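3611 runs so far. Ruwan Abeysekara wants 3000 he can keep, and he's picky – up to 40 get tossed in a bad afternoon. Late grabs. Weird wrist angles.

All of it simulated. One arm, a stick, a block, a plain floor. Grarnetti, the small outfit he works for, calls the set Skarkel. No one remembers why.
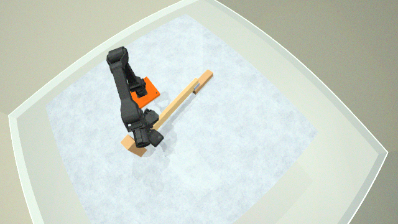
Each run gets replayed before it goes in. Slow work, teh dull kind. "A model copies your bad habits first," Abeysekara says. He redid 82 runs in November becuase he'd been steering too fast – then went back for more.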